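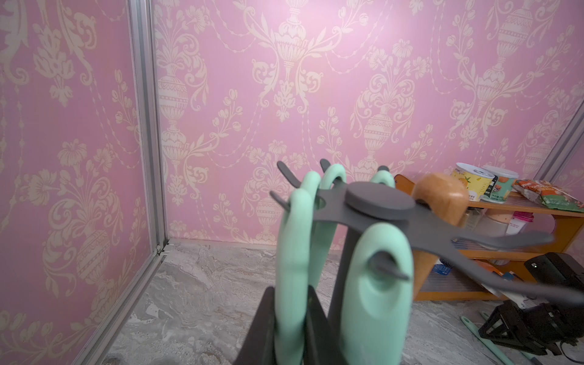
Jendari Makers' Club, Tools and Kit Reviews

Review: Lindqvist soft three-finger gripper, for kitchen and cupboard jobs
By Tadeo Tapia
Dec 24, 2019

Writing this fast, shop shuts at noon and I promised Frøydis it would be up before the break. Apologies for spelling.

Short version. Good hand. Not a housekeeper. If you want something that picks up awkward stuff without crushing it, yes, get one. If you want your kitchen tidied while you watch telly, no. Not this year.

What you get

The fingers, three of them, mint green and rubbery. Dark grey base. Mounting plate, bag of screws, one cable which is too short (buy a longer one at the same time, seriously). Instructions in four languages, none of them great. Ours cost the club 800 secondhand, plus 14 for postage. New is more, look it up, the price keeps moving.

Fitting took an evening. Birger did the wiring, I held the torch. Screws are soft so don't go mad with the driver or you'll round them off like I did.

The fingers

Best part by miles. They give. Hard jaws need telling exactly where a thing is, and if you're a bit off you get a crunch or nothing at all. With these you can be a bit off and they sort of fold round it. We've had it on mugs, sponges, a bag of rice, wooden spoons, a wet bar of soap (no chance).

The awkward one in our tests is the grey plastic rack with all the arms. Hub in the middle, arms going every way, little hooks on the ends. Horrible shape. I can pick it up half asleep, you can too. For a machine it's a nightmare, becuase there's no obvious place to grab. Pinch an arm and the whole thing swings. Go for the hub and the arms get in the way of your fingers.

Our score with the rack: 40 tries, clean hold on most of the ones where it came in near the hub. Poor everywhere else. Long arm is the problem. It sticks out well past the hand, and the arm software has no idea it's there. It thinks the load ends where the fingers end. So the hold is fine and then on the way to the shelf, bang, tail of the rack hits something. Miyuki lost a jar of beetroot that way in August. Carpet tile still pink.

That's the bit I'd want anyone buying to understand. Grip is nearly solved for light stuff. Carrying isn't. Knowing what you've got hold of and how far it sticks out, miles off.

The shelf test

We do the same routine with every gripper. Small kitchen-ish corner, wooden shelf, snack cans up top, bottles and jars lower down. Jobs are: take a thing off, put it back, hang something up, clear the floor.

Snack cans: easy. Round, light, decent grip from the rubber. Would trust it with these on its own. Birger has, and went for a coffee.

Crisp bags: hopeless to start, then alright. It squashes them. You get crumbs. If you don't mind crumbs, fine.

Jars: depends how full. Half empty is OK. A full one slowly rotates in the fingers and you stand there with your hands out underneath.

Little bottles: fingers are too fat. Knocks the next one over. Every time, or so it feels.

Hanging things up: no. Getting a hook over a rail needs a sort of feeling about, you know when you can't see the back of the door but you find the peg anyway. Nothing in this hand feels anything. Olesia has a plan with a pressure pad in the fingertip. Will report if it works.

Floor: reaches down OK, picks up chunky stuff. Anything flat on the lino stays on the lino.

Speed

Slow. I timed one job, rack off the floor and on to the shelf, start to finish 75 seconds, and that was a good run with no bumps. I do it in the time it takes to say it. You could argue who cares if you're out of the house. True. But then you're out of the house when the beetroot goes.

Wiping, folding, washing up

People always ask. Wiping a flat worktop, sort of, with a cloth wedged in. Leaves the corners. Folding, forget it. Washing up, we're not putting it near a sink, the base isn't sealed and the manual says so in bold.

Shop-floor use

Different story here. Birger's had the same hand at Studgate, where he does packing two days a week, lifting moulded parts out of a tray and into a box. Same part, same tray, same spot. He says it's dull and it works. Which tells you something. Keep the world the same and a soft hand will go all day. A kitchen isn't the same from one breakfast to the next, somebody's always moved the jar.

So can machines do the chores yet? One chore, set out nicely, slowly, with you in the next room: yes. Chores, plural, as they come: no. I'd love to be told I'm wrong, comments are open.

Compared with the Potetti

We had the Potetti two-jaw on loan before this. Stronger, quicker, will hold a full jar dead still. Also cracked two mugs and bit through a crisp bag. For metal bits and boxes I'd have the Potetti. For anything out of an actual cupboard, the Lindqvist. The rack was beyond the Potetti unless you lined it up by hand, at which point just put it on the shelf yourself.

Wear

Rubber picks up dust and goes slippy. Wipe with a damp cloth, let it dry, good as new. Slight nick on one fingertip from a cheese grater (my fault). Hasn't spread. Spare fingers are sold one at a time, good, but the delivery was slow when we asked.

Grumbles

Cable, said that.
The app. Logs you out constantly.
Smells a bit for the first week, like new wellies.
No stand, so it lies on its side in the cupboard and the fingers get a set in them if you leave it. Goes away after a while in the warm.

Gets: four out of five as a hand. Two out of five as household help, and one of those is for the crisps.

Club is shut now till the new year. If you want a go on it, put your name on the sheet by the door, Frøydis does the bookings. Bring your own awkward object, we're bored of ours. Not glass please.

Edit: Miyuki says it was pickled cabbage, not beetroot. Red cabbage. Fine.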